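Search this site
Enter keywords
Go

Furkico compares two hand-held gripper designs

2020-12-22

Print this page | E-mail this page

Furkico has published the results of a comparison between two hand-held grippers used to record manipulation tasks for later playback on a robot arm. The work was carried out at the company's Okia workshop between October and the start of this month.

The two designs share the same tracking method and differ in the fingers. The first, supplied by Sepúlveda, has straight parallel jaws with rubber pads. The second, developed in-house under the name Fesevau, has curved fingers that open outwards. Both are cabled, and both take their position from printed markers read by a camera worn on the operator's head.

Operators recorded 2,886 takes in all. The tasks were lifting a lidded box with both hands, turning it through a right angle, and setting it down on a line. A take was rejected if the markers were lost for more than 900 milliseconds or if the object was dropped.

According to the report, the parallel jaws gave the more repeatable grip on flat sides. The curved fingers held better at corners and edges and needed less exact placing before closing. Loss of tracking was the main cause of rejected takes for both designs, and was most frequent when the operator's wrists were turned inwards so that the marker faces pointed away from the camera.

The workshop lighting was altered part of the way through the trial to reduce glare on the table. Takes recorded before the change were kept in the published set but are listed separately. Camera exposure was fixed from that point on.

Shota Wada, who led the trial, said that cable drag had been noticeable with both grippers during the turning task. A lighter cable has been ordered. The sampling rate stayed at 30 frames per second throughout, and a trial at a higher rate is planned once the storage has been extended.

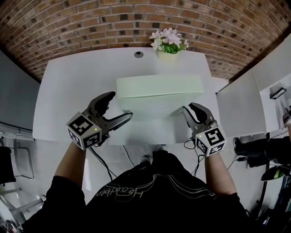 Chie Ogura questioned whether the rejection limit was fair to the curved design, as operators tended to tilt it further when approaching a corner. She asked that the rejected takes be released with the rest, so that other groups could apply a limit of their own. Wada said the files had been kept and would be added to the download.

The next round will use one gripper of each type, with the operator changing hands after every 40 takes. Furkico has not yet decided which design will be fitted to the arm.

Print this page | E-mail this page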